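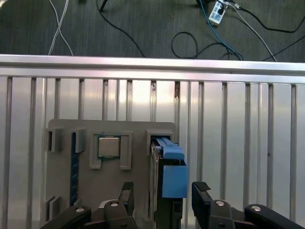 Wrist camera view over the test board, Plisden fingers at the bottom, CPU sitting in its holder.

Plisden two-finger gripper with the small wrist camera: three weeks on the server board

I bought the Plisden with my own money, so let me get that out of the way first. It cost me $649 with the camera bracket included, and I was grumpy about it for a good couple of days, because the Litadov gripper I already had on the arm was working fine for most of what I do. Most! The thing I couldn't get it to do reliably was pull a CPU off our test board and put it back without nudging it crooked, and that's pretty much the job I care about this fall.

Quick background for anyone who landed here from a search. I tinker with automated computer teardown, meaning drives, memory and processors, the parts worth saving before the rest goes to scrap. Lai-ching Yu and I built a practice board with gray holders for each part so we could run the same motions over and over without wrecking real motherboards. The processor goes in a square raised holder with a wall on each side and an open channel below, and the drive tray stands up in a bracket over on the right with its blue handle sticking out where the fingers can get at it. The board is mounted flat on an aluminum extrusion panel, which I can't recommend enough if you're forever moving fixtures the way we are.

Okay, the gripper.

Out of the box it feels solid. The fingers are black and driven by linkage arms, and there's a ribbed rubber pad at the fingertip. The linkage screws are right out in the open, which I like a lot. I've owned grippers where you had to take half the housing off to get at a loose joint. With this one I put a dab of threadlocker on everything the first evening and haven't touched it again. The manual doesn't tell you to do that. It should.

Mounting took me longer than it needed to. The bolt circle matches my arm, great, but the bolts in the bag were too short for the adapter plate (a Drusitz plate, nothing exotic) and I had to go digging in the coffee can. The cable comes out on the side facing my elbow joint, so on the first big wrist rotation it went tight and I hit the stop. Leave yourself a generous loop. Karabo Potgieter has the same gripper on a different arm and he flipped the whole thing 180 degrees, which works too if you don't mind redoing your tool frame.

Picking up the processor

So this is where I expected to be disappointed and wasn't. A CPU is a miserable thing to grab. It's flat and slick on top, the green edge you're allowed to touch is thin, and if you squeeze unevenly it tips up on one side. My Litadov has wide flat fingers that bump the holder walls unless I come in perfectly centered, and I don't come in perfectly centered. The angled tip on the Plisden finger gives me enough room to come down into the open channel and get hold of the edge from there.

I ran 100 pick and place cycles with each gripper, same board, same starting pose, same speed. The Plisden dropped or mis-seated the chip 3 times. I'm not going to give a number for the Litadov because I stopped that run early out of pure irritation, and it wouldn't be fair. It was a lot worse, let's leave it there.

Two of the Plisden misses were my fault, I'd bumped the panel with my knee and shifted everything a hair. The other one I can't explain. The chip just sat high on one corner.

The drive tray

Easy. Almost too easy to bother writing up. The handle on the tray has a squared hook to it, and once a finger is behind the handle you pull straight away from the bracket and out it comes. Both grippers do this all day. Where I'd give the Plisden an edge is putting the tray back in, since the rubber grips well enough that the tray doesn't swing while you're lining it up. The Litadov's smooth fingers let it pivot and you end up chasing it.

If drives are all you handle, save your money. Seriously, any halfway decent parallel gripper is going to do it.

Force control

Mixed feelings here. The controller lets you set the force as a percentage, and the bottom of the range is mush. Anything I set under ten percent behaved the same as ten, near as I could tell. For a processor that's still gentle enough. For a memory stick I'd like finer steps, especially during insertion, where you want it to hold firmly and then ease off just as the stick seats. Yi-chun Tsao wrote me a little script that fakes it by opening the fingers a tiny bit at the end of the move, and it helps, but I shouldn't need a friend with a script to do that on a gripper at this price.

Speed is fine. Opening and closing is quick and there's a faint click at full open that worried me until Karabo told me his does it too.

The camera

The bracket puts a small camera up by the wrist, looking out past the fingers, and I've become pretty fond of it. You get the fingers along the bottom and the whole work area above them, plus, in my case, the rail across the top of the panel and a slice of floor past it with my power strip and a bunch of cables on it. I crop all that out before the picture goes to the detection software, but I like having it when I'm driving by hand.

Things I've learned the slow way. Bare metal is going to glare. The rail across the top of my panel throws a bright line along its whole length, and for a while the software was convinced that line was the edge of the board. I masked it off and the problem went away. The heat spreader on the CPU is silver too, so if you have an overhead light, try moving it off to one side before you start fooling with exposure settings like I did for an entire afternoon.

The black fingers are a plus and a minus. They don't reflect much, so they don't confuse the picture, but when I'm working near the dark lower part of the drive tray it gets hard to tell where the finger stops and the tray starts. I stuck a bit of colored tape on a fingertip for a few runs and it fixed that completely. Maricica Nistor paints hers with nail polish, which lasts longer than tape.

I also tried the Huang camera on the same bracket, which Jui-lin Tsai was nice enough to lend me for a week in October. Sharper picture, no argument. It's also heavier and the focus ring works itself loose when the arm moves fast, so I'd be refocusing by lunchtime. The one that comes with the Plisden is softer toward the corners, but it stays put and I haven't had to recalibrate since I installed it. For my kind of work I'd take the boring one.

Wear so far

I'm a little past 1,000 open and close cycles now if you count all the dumb ones where I was just testing the controller. The rubber has a slight shine where it meets the chip edge and that's the only change I can feel. Replacement pads come as a pair and they aren't cheap, so I'll be curious how long these hold out. No slop in the linkage yet.

What bugs me

The short bolts. The low end of the force range. The software, which forgets my finger offset every time I power down, so I've got a sticky note on the monitor with the value on it. And the connector at the gripper end is a tiny locking thing that I've already had to straighten a pin in. Support answered my email the next morning and was polite about it, but the answer on the offset was "we're looking at it."

Would I buy it again?

Yes, for processors and anything else where you have to get down between two walls and hang on to a thin edge. It's the first gripper I've had on this arm that lets me start a run and go make a sandwich. If you mostly pull drives, or you already own something with narrow angled fingers, I'd skip it and put the money toward the camera bracket, which Plisden does sell separately.

Memory sticks are next on my list. We have a blue strip down the left side of the board for that and I've only played with it a little, so I'm not ready to say anything useful. I'll add my results to the bottom of this page when I have them. If anybody has gotten decent low-force insertion out of this controller without a script, please leave me a comment with your settings!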